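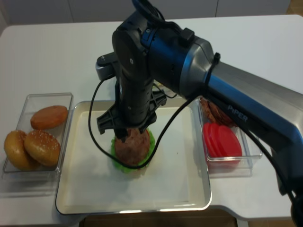 Can I start a commutation petition in Gallutix before the trial transcripts arrive?

You can start as soon as you have the client's full name, the case number and the sentencing order. The transcripts can be added to the file at any point before you lock the petition.

Section 5: Setting up a new petition file

Welcome back! If you have worked through Section 4, your office account is running and everyone on the team has a login, so we can get to the part you probably bought the program for. Set aside a quiet hour for your first file. Later ones go a good deal faster, and you are welcome to stop in the middle and pick up again the next morning, as Gallutix saves each screen when you leave it.

Before you begin

Have the sentencing order in front of you, along with the client's signed release. If the client was represented by another lawyer at trial or on appeal, look up that lawyer's name and bar number too (the program will let you skip the field, but it will also remind you every time you open the file, and that gets old).

Creating the file

1. From the home screen, choose New Matter, then Clemency, then Commutation. Pardons have their own form and are covered in Section 6.

2. Type the client's name exactly as it appears on the sentencing order, even when the order has it wrong. Correct spellings, maiden names and nicknames go under Other Names, where the search will still find them.

3. Enter the case number with its dashes and letters. For a client with more than one case, click Add Case and enter each on its own line.

4. Enter the date of sentencing and the length of the sentence. If there are consecutive terms, enter them separately and let the program do the adding.

5. Choose a lead attorney and at least one reader. The reader can see and comment on everything but can't change the text of the petition.

6. Click Create. The file opens on the Summary tab.

Note: If the Create button stays gray, look at the release. An unsigned or undated release is nearly always the culprit.
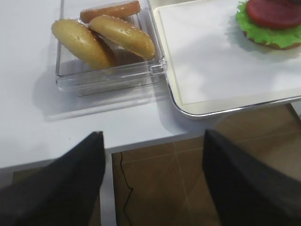 Bread and a sausage in a clear container, with part of a burger on a tray.

Adding court records

Records are handled by Belar, the document side of the program, and you'll find it on the second tab. Take your time here — a well-labeled record will save your reader a great many phone calls.

7. Drag your PDFs into the Belar window. You can bring in up to 50 at once.

8. Give each record a type from the list: transcript, motion, order, exhibit, police report or letter. Use Other when you're unsure and come back to it.

9. Mark anything under seal with the red lock. Sealed records are left out of every export unless the lead attorney puts them back by hand.

CAUTION: Marking a record as sealed in Gallutix has no effect on its status with the court. Check the order itself before you share anything outside your office.

10. Open a few records and try searching for a word you can see on the page. Older typed transcripts sometimes scan poorly. If the search comes up empty, choose Read Again from the Tools menu and give it a few minutes.

Setting your dates

11. Go to the Pace tab and enter the hearing date, if you have one. Pace counts backward and suggests a date for each draft.

12. Change any suggested date you don't like. The standard setting sends a reminder 12 days ahead and another at 5 days, and both can be changed under Reminders.

CAUTION: Pace doesn't know your state's filing rules. Please confirm every deadline with the board or the clerk.

Letters of support

13. Under Letters, add one line for each person who has agreed to write, with a phone number or mailing address. Tick Received when the letter comes in, and attach the scan to the same line so it travels with the petition.

Note: Letters in another language need a translation attached before the file will lock. The original stays in the file alongside it.

When all of this is in place, the Summary tab shows a green bar and you can move on to drafting, in Section 7.

Section reviewed by Ilaria Barbieri, 2021-10-15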